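Printed Chinese plates, are they worth it or just novelty tat?
Kitchen & Table > Crockery

Suvik (877 posts)
My sister wants a mixed set for the flat and I'm not convinced. Every seller says "restaurant grade" and none of them say what that means. The one she likes has an orange sunburst in the middle and red characters on the rim. Looks like something you'd get tired of by Christmas. Has anyone lived with these? 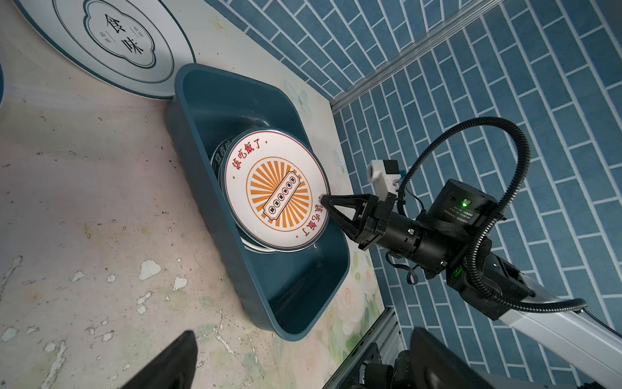

Leeds, September

Stack of mine in the washing-up basin, sunburst one on top. The red writing is 該吃飯了, more or less "time to eat". I paid for the set myself, so no axe to grind. No chips so far, but ask me again in a year.

Kohlhase (2,129 posts)
A year is nothing. Print over the glaze goes first where the forks scrape, and these have print right across the middle. And why stack them in a plastic basin? Rims knock together every time you lift one out.

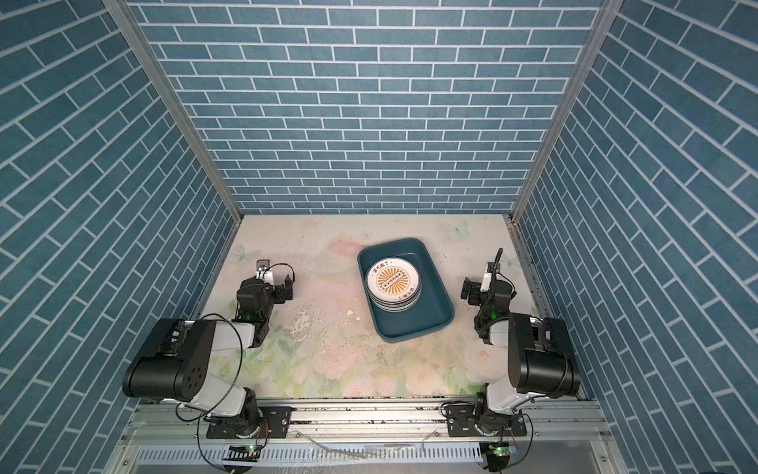
Posted by Adebayo Usman

They don't knock if you put them in flat and lift them straight up. I've used a basin for years. My doubt is about the floral surface underneath. Look at the scuffs and peeled spots on it. If a table covering wears like that I wouldn't trust the same shop's plates.

Tetlow (200 posts)
Who said it was the same shop? You two would argue with a teaspoon. What bothers me is that the designs don't match. Teal border on one, plain rim lines on another, sunburst on the next. 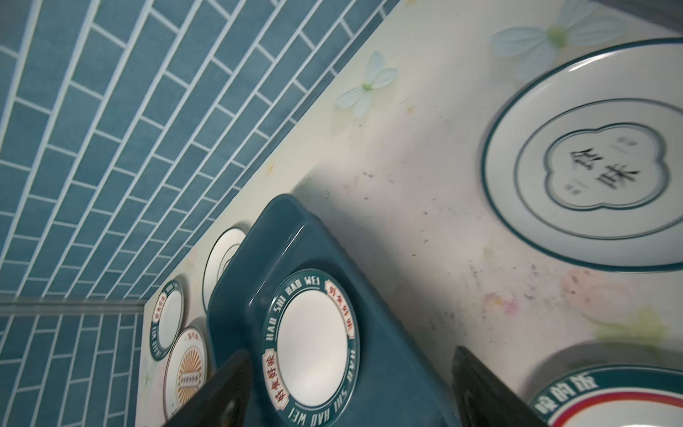
Teal-bordered plate in the tray, smaller ones up against the tiles.

Tetlow (200 posts)
See, "HAO SHI HAO WEI" all the way round that one. Busy. I'd take the plain one with the two teal rings and leave the rest. Also, somebody wipe up those crumbs.

Kohlhase (2,129 posts)
Agree on the ringed one, disagree on leaning plates against a wall. One nudge and down they slide. Plaltisow do a wire rack for almost nothing.

Suvik (877 posts)
I had the Plaltisow rack. It rusted. Can we see them laid out flat before she orders 4 of everything?

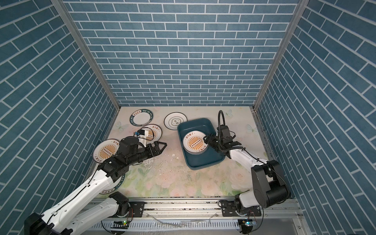
Re: laid out flat

Adebayo Usman
The green rim with HAO SHI MAN MEI holds up best next to the others, I think. Still wouldn't pay full price.

Suvik (877 posts)
She's ordered the sunburst ones. I'll report back when the print comes off.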